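How to Make a Wire-Wrapped Leather Cord Bracelet

A wrapped cord bracelet takes under an hour and uses very little wire. You can make it with one pair of pliers, but two is easier.

What you need

Round leather cord, 2 mm thick
Soft copper or brass wire, 24 gauge
One button with a shank, or a large bead for the clasp
Flat nose pliers and wire cutters
Scissors
A ruler and masking tape
Jewelry glue

I used brown Tresomon cord because I had a spool of it. Any round leather cord will work if it bends without cracking. Flat cord is harder to wrap and the wire tends to slide on it.

Measure your wrist and double that number, then add 5 inches. Cut one piece of cord to that length. Fold it in half and pinch the fold to make a loop. Check that your button fits through the loop with a little resistance. A loose loop will come undone when you wear it.
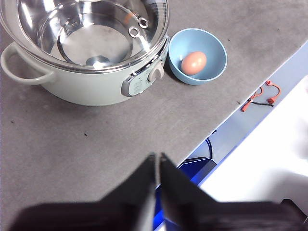
Posted by Luangrath in Jewelry | August

Tape the loop end to your table so the two strands lie side by side. Cut a piece of wire as long as your forearm. Hold one end flat against the cord, pointing away from the loop, and start wrapping over it right where you were pinching. Go around both strands. Keep each turn snug against the last one. Push the coils together with your thumbnail every few turns.

Stop when the wrapped part is as wide as your fingernail. Trim the wire and press the end down with the flat nose pliers. Run your finger over it. If it scratches, press it again.

Slide the button onto one strand and move it up until the bracelet fits your wrist when closed. Fold both strands back through the shank and pinch them flat. If the shank is too narrow for two strands, pass just one through and lay the other beside it.

Wrap this end the same way, covering all the strands. Put a small drop of glue under the last turn before you trim. Let it dry overnight, then cut off the extra cord close to the wire.

You can add a third wrapped section in the middle if the strands spread apart. Bare copper will darken with wear. A soft dry cloth brings most of the shine back.

Related posts
Braided Cord Anklet
Simple Hoop Earrings from Scrap Wire
Button Clasps Three Ways
Storing Beads in a Small Space

This site uses cookies to remember your settings. By continuing to browse, you accept their use.

Contact | Copyright Cloko Crafts | Back to top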